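Flondale Kitchen Gallery: Mixing Bowls and Spoons

Home > Gallery > Kitchen > Bowls and spoons

The kitchen at Flondale was set up in June and has been in use most mornings from 8 onwards. This page covers the small things that live by the worktop: the bowls, the spoons and the hooks they hang on. Larger items such as the oven and the shelving are on the Rostodside pages.

Most of the plastic ware came in one order from the Verbridge shop. We chose plain colours and simple shapes so that missing pieces could be replaced one at a time. Everything goes in the dishwasher on the top rack.

The spoons are the most used things in the room. A long handle keeps your hand clear of the batter, and a flat end gets round the side of a bowl better than a deep one. We keep 3 by the worktop and the spares in the second drawer.

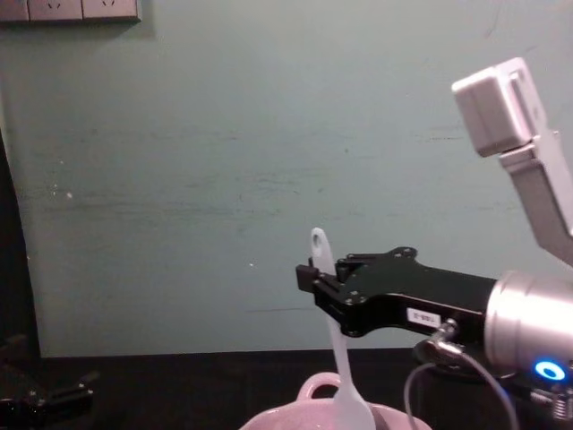 White plastic spoon in the pale pink bowl. The handle has an oval hole at the top for hanging.

The pink bowl is used for pancake batter, icing and anything else that needs a quick stir. The loop handle on the rim is useful when you want to steady the bowl with one hand. Anything stiffer, such as bread dough, goes in the big steel bowl.

Hanging the spoons
The rail is under the wall cupboard, on the left of the window. Spoons with a hole in the handle go on the hooks, and the rest stand in the jar. Please dry them before hanging, as drips mark the wall.

Measuring
The jug goes up to 500 ml. For larger amounts there is a taller one on the shelf which takes 2,000 ml, but it is heavy when full and is better filled at the sink. Both have the millilitres on one side and pints on the other. The pint marks on the smaller jug have nearly worn off.

Cleaning
Icing and batter come off easily if the bowl is filled with warm water straight after use. Tomato sauce leaves an orange stain on pale plastic. A paste of bicarbonate of soda and water, left on overnight, takes most of it out. Scouring pads scratch the surface and the scratches hold colour, so use the soft side of the sponge.

Storage
Bowls are stacked by size in the cupboard to the right of the sink, with the smallest on top. The ones with handles do not nest well and have the upper shelf to themselves. Lids are kept upright in the rack beside them. There is no lid for the pink bowl, but a dinner plate covers it well enough for an hour in the fridge.

Replacements
Spoons and bowls can be ordered through the Price catalogue, under mixing and serving. Allow a week for delivery to Flondale.

More in this gallery: Pans and lids | Drawers | The Rostodside shelves
Back to top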